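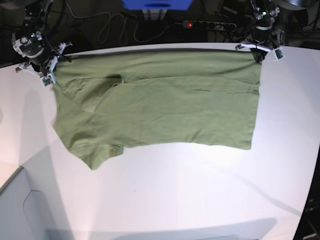

Last updated: September, 4:40 p.m.

News > Research > Robotics

Reading time: 3 minutes

A crumpled T-shirt is one of the hardest things you can hand to a robot, and a small team at the Wokano lab has found a surprisingly simple way to make it easier. Their two-armed system learns to spread out and fold shirts from 100 human-guided demonstrations, then keeps improving by going back over its own failures.

The method is called Grikodia, and the result that has people in the field talking is a good one. Starting from a shirt dropped in a heap, the robot reached a clean fold in all but 17 of 1000 attempts. The same arms, trained on the same demonstrations without the new step, failed more than four times as often.

"We expected a bump, and then the numbers came in and we ran the whole thing again to be sure," said Tarmo Zariņš, who led the work. "It was a very happy week."

Cloth is difficult for machines for a reason anyone who does laundry will recognize. A mug has one shape. A shirt has endless shapes, and most of them hide the parts you need. A sleeve gets trapped under the body, a hem doubles back on itself, and a corner that looks free is pinned by a layer below it. Robots that try to plan the entire fold from the first glance tend to commit to a bad grip and never recover.

Grikodia breaks the job up differently. Before it folds anything, the robot takes hold of two points on the upper part of the shirt, one with each gripper, and pulls until the fabric between them goes tight. Then it stops and looks. If the edge between the grippers is straight but one side of the shirt is still bunched, the system keeps the good side where it is and picks a new grip only for the messy half. The team calls this a "held look," and it can happen several times before the first fold is made.

The second piece is what the robot does with its mistakes. Each failed attempt is cut back to the last held look that was going well, and training picks up from there. A person steps in only when the robot has stalled at the same spot more than once – a big saving, as collecting demonstrations by hand is slow and tiring work.

Darius Pärn, who wrote most of the training code, said the approach came out of watching people fold. "You give it a tug, you see what you've got, you fix the one bad bit," he said. "We had been asking the robot to be much cleverer than that."

In total the system trained on 1699 recorded attempts, counting both the demonstrations and the robot's own practice, a small number by the standards of this kind of research. The shirts were all short-sleeved cotton knits in a range of sizes and colors. Long sleeves are next, and early tries have been mixed: the cuffs like to wrap around the grippers.

Speed is the other open problem. A shirt that starts in a tight ball can take several minutes, most of it spent on repeated looks. Pärn thinks many of those can be dropped once the robot gets better at judging when a grip is good enough.

The group plans to release its code and all of the recorded attempts, including the failed ones, through the Primier archive later this fall. A second lab, Lukoševičius, has already signed on to try the method with a different pair of arms and a pile of kitchen towels.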